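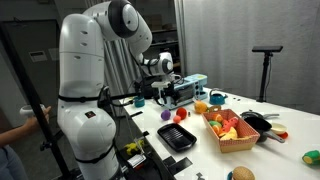

She has seven minutes before the doors open and she is eating a bagel over the sink. "Ask me stuff," she says. "I can chew and talk."

The Skunwood Toy Library, ground floor of the old shoe store in Drundside, lends toys the way the place up the street lends books. Three weeks, one renewal, no late fees. It has 134 families on the books and 2,358 items on the shelves, and the woman who runs it would like it known that she didn't pick that second number. The insurance people made her do an inventory in March. Took four evenings. Marble runs were the worst.

She used to work in a hospital billing office. Left at 43, no plan, kind of a bad winter. Her sister had two kids and a living room you couldn't walk across. "And every single thing in there got played with for maybe a week. Then it's just furniture. I kept thinking, somebody down the block is about to go buy this same garbage truck."

So she started swapping bags of toys between houses out of her trunk. Then a garage. Then the shoe store, which still has the slanted mirrors along the floor. Toddlers love them. She won't take them out.

What gets borrowed most? She doesn't stop to think. Play food, toy kitchens, anything that goes with a toy kitchen. "People figure it'll be the big stuff, the ride-ons. No. It's a plastic egg. A kid will make you the same egg forty times and you have to eat it every time and say mmm."

Trains second. Then dress-up, which she almost quit lending on account of the laundry. Puzzles are steady but a pain, someone has to check the peices. Usually her, with the radio on, Monday mornings.

Things go missing, sure. Each set goes out in a mesh bag with a tag that says how many parts are in it, and when it comes back short she writes the missing part on the tag and lends it anyway. One tea set has been going around without a lid since last summer. No complaints. "Grown-ups care about the lid," she says.

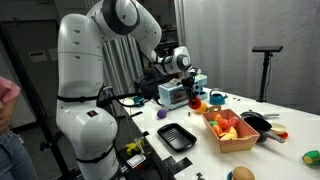
A round red toy fruit in front of the toaster oven.

She gets asked about cleaning a lot, mostly by new parents, and she has the speech down. Hard plastic gets soap and warm water, then a rinse, then the drying rack overnight. Wood gets wiped, never soaked. Cloth goes in the wash or it doesn't go out. Anything with batteries she does by hand with a damp rag and a cotton swab and "some language."

Money is the part she talks fast about, faster than the rest. Families pay what they can. Some pay nothing. The rent is low because the landlord, Farías Hardware next door, wanted somebody in the space who'd keep the sidewalk shoveled. Hirkirer, the furniture outlet out by the highway, gave her the shelving when it remodeled. It's ugly shelving. Beige, heavy, bolted to everything. She'd like a second room, mostly for the strollers, which pile up by the door on rainy days till no one can get in or out.

Does she ever say no to a donation? All the time now. She didn't at first and that was a mistake, she had a whole wall of stuffed animals and no one borrows stuffed animals. "You don't want a bear for three weeks. You want a bear or you don't." Also no to anything that talks and can't be turned off. There was a phone that kept saying goodbye from inside a bin, at night, with the lights out. She took the batteries out with a butter knife.

The thing she didn't expect was the grandparents. They come in before a visit, pick up a bag, bring it back after everybody has flown home. A few stay and talk. One man borrows a dump truck every time and has never said who it's for. She hasn't asked.

It's ten now. Someone is already knocking on the glass, down low, about knee height. She wipes her hands on her jeans and goes to get the door. "Sorry, was that enough? Come back at nap time, it's dead in here at nap time."

The library is open Tuesday through Saturday, ten to four. Bring a bag, they are alway short on bags.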